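In defence of the folding table

I gave up on a proper dining table in February, and I haven't missed it once. We'd had a great heavy thing that seated eight (when did we last have eight?) and it ate up the whole room. Now it's two square folding tables, pushed nearly together, and I'm a complete convert!

People get sniffy about them. My sister-in-law calls ours "the picnic furniture". But a folding table lets you have your floor back after supper, and I'd take that over polished oak any day.

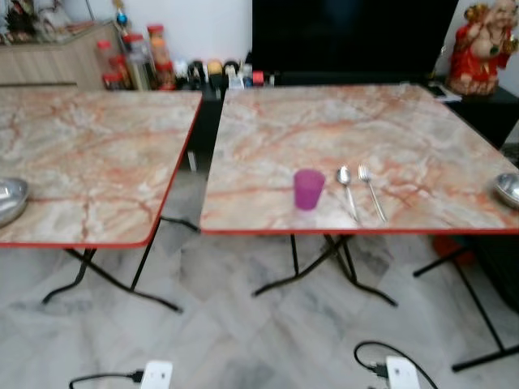 Cup, spoon, fork, and a marble pattern with orangey-red veins. I love it.

Yes, the pattern is a bit loud. So what? Plain white would look like a church hall, and a pink cup deserves something cheerful underneath it. I also like steel bowls, which you can drop without a funeral.

The shop in Bikbridge wanted 300 for a "compact dining solution" with 2 drawers I'd only fill with dead batteries. No thanks. Spend it on food, and have people round more often, even if the plates have to straddle the gap.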